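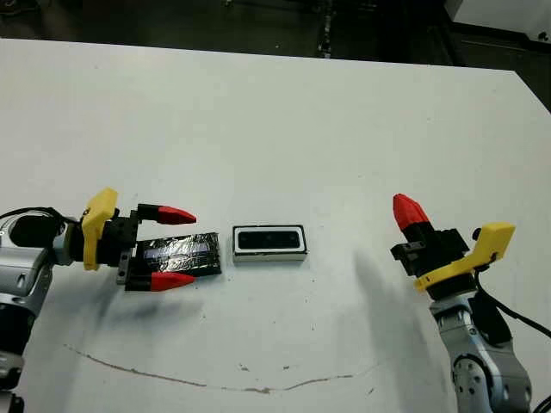
I've been meaning to write down our house rules for working around the arms ever since July, when Maiara Siqueira asked me where she could read them and I had to admit that most of them lived in my head (and a few on a sticky note that had lost its stick). She was very nice about it, but she had a point! So I sat down with a pot of coffee and started with the one I care about most, which is that both grippers get the same fingertips, always, and the fingertips have to be a color you can find at a glance. Ours are red, and against a white table and black grippers you can tell where the business end of each arm is even when you're half turned away talking to somebody. Before the red ones we had plain black, and I can't tell you how many times I leaned in a little closer than I should have.

The second rule is about what goes on the table. You put down the things the task calls for and nothing else, so if it's a wrapped package and a small box, then it's a wrapped package and a small box, and your coffee lives on the shelf by the door. I'm the worst offender here and I know it.

## Hands and reach

We tape a card by the door with the short version, and it goes like this:

- Hands stay off the table while either arm is enabled, even if it's holding still.
- Say "reaching in" out loud and wait for the other person to say "clear."
- Whoever is nearest the stop button stays nearest the stop button.
- Speed stays at 200 millimeters a second or under until a new task has run clean 11 times.

That last one gets the most grumbling. I got the 11 from my years at Kustano, where the number was handed down by someone long gone, and I've kept it mostly out of habit. Maiara thinks 6 would do. We've gone back and forth on it over a lot of lunches, and for now it stays, but I told her I'd look at our log again once we have more in it. There are 49 entries so far and my handwriting in the early ones is a trial.

## Cables

Oh, the cables. Please look at them before you start, every time, with the power off. Run a finger along each one and feel for nicks, then move the wrist by hand through its whole turn and watch whether the loop catches on anything. You want enough slack for the full rotation and not much more. When I worked on the Sellent job we had a loop that was just a touch too generous, and it spent a whole afternoon snagging on a bracket before any of us thought to look up.

Brackets get the same treatment, by the way. Give each one a wiggle, and if it moves, tighten it and write that down too.

## Writing it down

The log is a spiral notebook from Wedinine with a pen on a string. Date, task, who was there, anything odd. A line or two is plenty, and "arm sounded funny" is a perfectly good entry. Maiara would like to move it all to a spreadsheet, and she's probably right, so I've promised to type up the old pages over the next few weeks. If you run a two-arm table of your own and do any of this differently, leave me a comment, especially about the speed rule.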